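공예 게시판 > 수업·모임 후기

제목: 월간 교체판 수업, 집에서 따로 만든 판도 걸이에 맞나요?

글쓴이: 종이접시
지난달부터 Gondholm 공방에서 월간 교체판 수업을 듣고 있습니다. 현관에 세워 두는 글자 받침대가 하나 있고, 가운데 동그란 판만 달마다 바꿔 끼우는 방식입니다. 7월 판은 수박이었고 다음 판은 아직 공지가 안 나왔습니다.

질문은 두 가지입니다.
1. 수업을 한 달 빠졌을 때 집에서 판만 따로 사서 만들어도 받침대에 맞는지
2. 종이를 붙이고 나서 위에 바니시를 꼭 발라야 하는지

받침대 홈이 생각보다 빡빡해서 종이를 두 겹 붙이니 잘 안 들어갑니다. 사포로 갈아 보려다가 홈이 망가질까 봐 멈췄습니다.

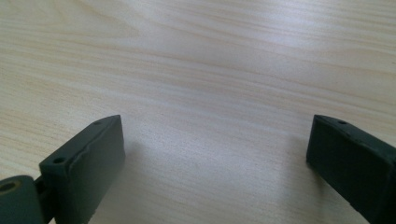
Ondport 생활공예 동호회 · 수요반

글쓴이: 물풀반통
저는 같은 수업을 작년에 한 바퀴 돌았습니다. 판은 따로 사도 됩니다. 다만 Aravena 제품은 지름이 같아도 두께가 조금 달라서 홈에 넣으면 헐거웠습니다. 뒤에 펠트지 한 장 붙이니까 괜찮았고요. 종이 두 겹이면 당연히 빡빡합니다. 가장자리 쪽은 한 겹만 남기고 잘라내세요.

바니시는 저는 안 바릅니다. 실내에 두는 거라 필요를 못 느꼈습니다.

글쓴이: 초록단추
바니시는 바르는 게 맞다고 봅니다. 현관이면 문 여닫을 때 습기가 들어와서 장마철에 종이 끝이 들뜹니다. 저는 안 바른 판 두 개를 버렸습니다. 무광 수성으로 얇게 두 번, 사이에 충분히 말리면 됩니다.

글쓴이: 물풀반통
들뜨는 건 바니시 문제가 아니라 풀을 덜 발라서 그런 경우가 더 많습니다. 가장자리까지 풀을 밀어 바르고 카드로 눌러 주면 안 바른 것도 일 년 넘게 멀쩡합니다. 바니시를 잘못 바르면 인쇄 종이 색이 번지기도 하고요.

글쓴이: 초록단추
번지는 건 집에서 잉크젯으로 뽑은 종이 얘기지요. 공방에서 주는 무늬지는 번진 적이 없습니다. 가장자리까지 풀 바르는 건 저도 했습니다. 그래도 들떴어요. 집마다 다른 것 같으니 글쓴이 님은 안 보이는 뒷면에 먼저 시험해 보세요.

글쓴이: 종이접시
답변 감사합니다. 현관이 북향이라 좀 눅눅한 편입니다. 일단 뒷면에 시험해 보겠습니다. 혹시 판만 사면 얼마 정도인가요? 공방에 문의했더니 낱개 판매는 수업 등록자만 된다고 해서요.

글쓴이: 나사못둘
낱개 말고 묶음으로 사는 게 쌉니다. Karkora에서 40개짜리 묶음을 사서 동호회 사람들과 나눴습니다. 표면이 조금 거칠어서 물감을 칠할 거면 젯소를 먼저 발라야 합니다. 종이만 붙일 거면 그냥 써도 됩니다. 구멍이 뚫린 것과 안 뚫린 것이 따로 있으니 주문할 때 옵션을 잘 보세요. 저는 구멍 뚫린 걸로 잘못 시켜서 전부 리본 장식으로 가렸습니다.

글쓴이: 초록단추
혼자 쓰기에는 너무 많지 않나요? 한 달에 하나면 3년치가 넘습니다.

글쓴이: 나사못둘
그래서 나눴다고 썼습니다. 남은 건 선물 상자 태그로 쓰고 있습니다. 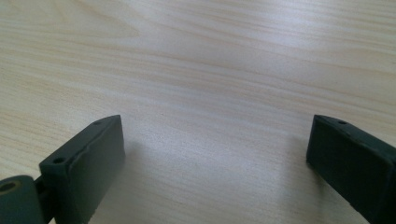 그리고 홈이 빡빡하다는 문제는 판을 갈지 말고 홈 안쪽에 양초를 문질러 보세요. 종이 한 겹 차이 정도는 양초로 해결됩니다. 사포는 80방으로 시작하면 너무 많이 깎이니 꼭 써야 하면 더 고운 걸로 두세 번만 문지르는 게 좋습니다. 판 테두리에 물감을 칠했다면 다 마른 다음에 끼우세요. 덜 마른 상태로 끼우면 홈에 붙어서 뺄 때 칠이 뜯어집니다.

글쓴이: 물풀반통
양초는 저도 추천합니다. 단, 양초 묻은 자리에는 나중에 물감이 안 먹습니다. 받침대를 다시 칠할 생각이 있으면 칠부터 하고 문지르세요.

글쓴이: 느린가위
지나가다 다른 의견 하나 남깁니다. 저는 이 수업을 세 번 듣고 그만뒀습니다. 수업이 나쁜 건 아닌데 판 하나에 두 시간은 좀 깁니다. 재단이 다 된 종이를 붙이는 거라 손이 빠른 분은 한 시간이면 끝나고 나머지는 마르는 걸 기다리는 시간입니다. 도안만 따로 팔면 좋겠는데 그건 안 된다고 하더군요.

글쓴이: 물풀반통
기다리는 동안 다음 장식 미리 오려 두면 됩니다. 저는 그 시간이 좋아서 다닙니다. 집에서는 식탁 치우는 데만 한참 걸려서요.

글쓴이: 느린가위
그건 사람마다 다르겠지요. 저는 아이 하원 시간이 있어서 길면 곤란했습니다. 오전반이 생기면 다시 등록할 생각은 있습니다.

글쓴이: 초록단추
오전반은 수요 조사 중이라고 들었습니다. 공방 알림판에 신청란이 있으니 적어 두세요. 인원이 어느 정도 모여야 여는 것 같습니다.

글쓴이: 종이접시
중간 보고입니다. 양초로 문질렀더니 들어갑니다. 뺄 때는 아직 조금 힘을 줘야 하는데 헐거운 것보다는 나은 것 같습니다. 가장자리 종이도 한 겹으로 정리했습니다.

바니시는 뒷면 반쪽에만 발라 놨습니다. 공방 무늬지는 괜찮고, 집에 있던 포장지는 살짝 울었습니다. 포장지가 얇아서 그런 것 같은데 혹시 얇은 종이에 쓸 방법이 있을까요?

글쓴이: 초록단추
얇은 종이는 붓 말고 스펀지로 톡톡 두드려 바르세요. 첫 번째는 거의 마른 느낌으로 아주 적게 묻혀야 합니다.

글쓴이: 물풀반통
저라면 그 포장지는 안 쓰겠습니다. 굳이 쓰고 싶으면 복사지에 먼저 붙여서 말린 다음 오려 쓰세요. 그러면 두꺼워지니까 또 홈에 안 들어갈 수 있습니다. 가운데 장식으로만 쓰는 게 낫습니다.

글쓴이: 종이접시
가운데에만 쓰는 걸로 하겠습니다. 묶음 구매는 같이 나눌 분을 수요반에서 찾아보고 안 되면 여기에 다시 글 올리겠습니다.

글쓴이: 나사못둘
구멍 없는 걸로 시키세요.

조회 1,139 · 추천 49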